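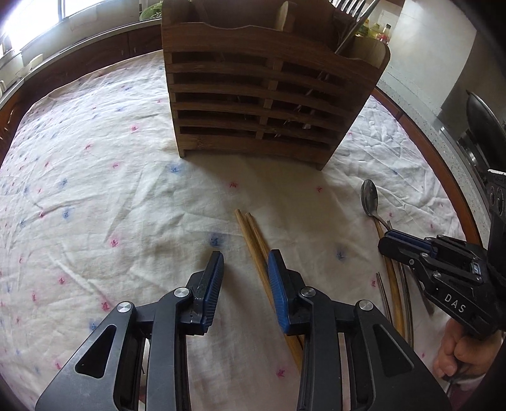 Cutlery task, Stivley kitchen set. Chopsticks still on the cloth.

August, pm session

Goal for the afternoon was to find out whether the Allberg segmenter can tell where one pick ends and the next begins when two grippers share a table. On single-gripper demos it does fine. With two it behaves like me at a buffet and commits to everything at once.

Plan was 100 demos of the holder task. Got 116, because I kept restarting the numbering and then felt obliged to keep the spares. The segmenter found some 200 picks too many across the lot. Most of the extras are on the wooden chopsticks, where a hand closes, reconsiders, opens and closes again. I would call that one pick. The segmenter, which has never eaten noodles, calls it three.

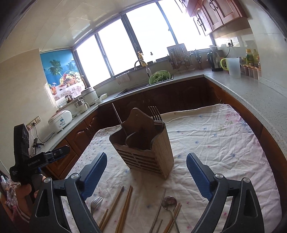

Forks and spoons are much better behaved. The bowl of a spoon gives a clear change in jaw width and the label lands within 6 frames of mine nearly every time. Metal chopsticks are the worst of both worlds: so thin that the width signal at closing is barely distinguishable from fully shut. Fallahi's threshold was tuned on mugs. It shows.

Tried raising the minimum hold time. Fewer phantom picks, but it now swallows the honest quick ones, so I've traded one kind of wrong for a quieter kind.

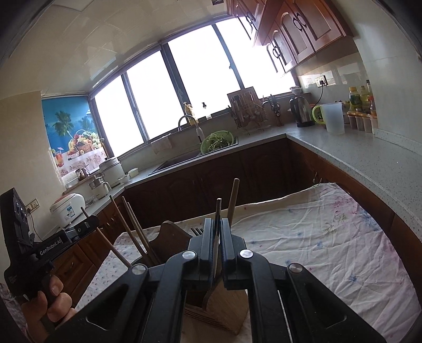

Knife block demos go in a separate folder and should stay there. The handles are fat, the motion is mostly vertical, and mixing them in flatters the average enough that I nearly believed it. Report the two tasks in separate rows, please, whoever builds the table.

To do:
re-run with width and wrist speed together, Zokham config, no other changes
hand-label the metal chopstick clips again (my first pass was generous)
fix the numbering script before it produces more spares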